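4.2 Bathrooms and the reach to the tub

Of the 156 homes we visited in Wirkham, 70 had a bathtub that someone in the household cleaned by hand every week, and we heard a great deal about those tubs — far more than we had planned for when we drew up the interview guide. People spoke fondly of a long soak and much less fondly of the bending that comes with it. The far wall of a deep basin was the part most often left for another day. Figure 3 shows a white tub of the deep oval kind, with a black bar curving over the basin.

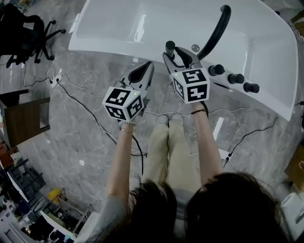 Figure 3. A deep oval bathtub on a gray marble floor, approached from the near side.

Households with a bar of any sort tended to wipe it last, and 11 of them told us they often forgot it altogether.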